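Notebook, Pramcombe workshop
December, Wednesday, just after four

Good day! Writing this up while the kettle is on because I want it down before I forget the order of things.

The question on the whiteboard is still the same one: can a machine clear a table yet? By clear I mean what any of us would do after lunch without thinking. Bowls together, rubbish in one place, anything that belongs to a child back in the toy box, medicine somewhere high up. I used to think the picking up was the hard bit and the deciding was easy. I've changed my mind about that twice this month.

Numbers first. The log for Zirnico now stands at 821 tries since we changed the fingers. Of those, 401 were bowls, and I'm glad we spent so long on them, dull as it felt. A steel bowl is a lovely nasty object. It's shiny, so the depth reading goes to pieces on the inside curve. It's round, so if you come in a touch low it skates off. And the rim is the only bit worth holding. Going in from above with one finger over the lip is much better than trying to pinch the side, and I wish we'd begun there.

Breltik (the planner, for anyone reading this who joined after the summer) is coming on really well. You can give it "tidy this" and it will come back with a sensible list most of the time. It still puts bottles in one heap, whatever they are. A water bottle and a medicine bottle are both bottles, fair enough, but I wouldn't want them going in the same bin in my mum's kitchen. Needs a proper rule, or better, it needs to read the label and ask. Ask! I'd be very happy with a machine that stopped and asked.

Soft toys: fine. They forgive everything. You can grab them by the hat.

Dustpan: not fine. It's flat, it lies close to the cloth, and there's hardly anywhere to get a finger under. Briem suggested by email that we slide it to the table edge and take it from there, as a person would with a coin. I like that a lot. Will try it with the slow speed setting and 20 goes before touching anything else.

The cloth: keep it. I know the plain top gives nicer results, but people have tablecloths, and they wrinkle, and the checks are a good hard test for the vision side. If it only works on bare board it doesn't work.

So, can it do the chore? Bits of it, yes, and with a person nearby. I'd trust it with bowls today. I wouldn't leave the room. But last winter I'd have said no to all of it, and I'm properly excited about where this is going.

To do:
bowl rims at a steeper angle, tilted ones too
split the bottle rule, talk to whoever has the label reader
dustpan slide, see above
order more finger pads, we're down to the last pair
charge the spare battery tonight, it was at 82 per cent and falling
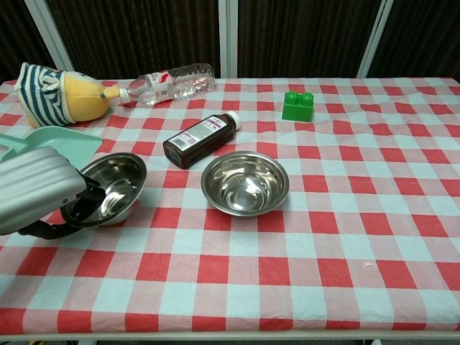 And one more thing on the bowls, before I lock up. I'd like nesting to be the next real goal, one inside the other and then carried to the sink as a pair. It's a small job, but it's one I do every single evening at home, and I'd hand it over gladly.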